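How to budget for a two-arm bench setup (without forgetting the boring bits)

Posted July 21, 2019

When we started pricing up our bench at Tidbridge I did what everyone does - I looked up the arms, added them together and called it a budget. Please don't! The arms are the bit you'll remember anyway.

Start with the job. Write down the most awkward thing you want picked up and what it'll be sitting in. Ours was a red thing at the bottom of a deep basket, so reach over a rim went at the top of the list, well above payload.

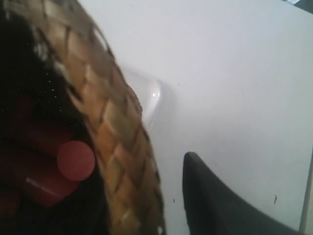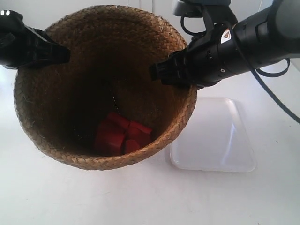
Next, get two quotes and make them match line by line. Wallin put the grippers in with the arms, while Stultetti listed them separately (and left out the brackets altogether, so I had to ring back). Fingertips wear, so I added a spare set for each arm, and set aside 700 pounds for cables, mounts and trays. I'd have guessed half that.

Then measure your table. Put tape down where each base will go and swing a broom handle over it if you have to - I did, and we ended up ordering a wider top from Ridovar for 1587 pounds, delivery included.

Last of all, ask about lead times before you book anyone's time. We ordered in June and the tabletop came well before the brackets did.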